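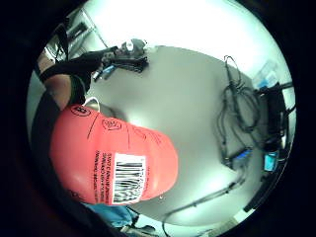

Barcode label and marker annotations on a red plastic object

The Kilham 938 is a bench-top spectrum analyser made by Zurum and sold mainly to repair shops, colleges and small radio laboratories. It was marketed as a low-cost alternative to full-sized laboratory analysers, a claim that has drawn a fair amount of doubt from people who have had to rely on it.

Design

The instrument uses a swept superheterodyne receiver with three conversion stages and a colour display. Zurum's brochure describes the front end as "laboratory grade", but does not define the term. The input attenuator moves in coarse steps, and the preamplifier is an extra-cost option. Without it, weak signals near the noise floor are hard to tell from the analyser's own spurious responses – a limitation mentioned only in a footnote to the data sheet.

The published phase noise figure applies at a single carrier frequency and after a long warm-up. No curve is given for the rest of the range, so comparison with competing models is largely guesswork.

Calibration

Zurum recommends calibration at its own service centre. The distributor El Sherbiny also offers the work, although its certificate covers amplitude accuracy and leaves out frequency response. Buyers who need traceable results should read the certificate before assuming that it covers both.

Reception

Ilham Shawky, writing in the trade newsletter Bilness, compared four units bought through ordinary dealers. She found the frequency readout sound on all of them, but amplitude readings disagreed with one another above 400 MHz by more than the stated tolerance. Zurum replied that the test cables were at fault. Shawky repeated the measurements with different cables and reported much the same spread; the company has not published data of its own.

Variants

A version with a tracking generator was announced in July. Its specifications are marked "typical", with no guaranteed limits.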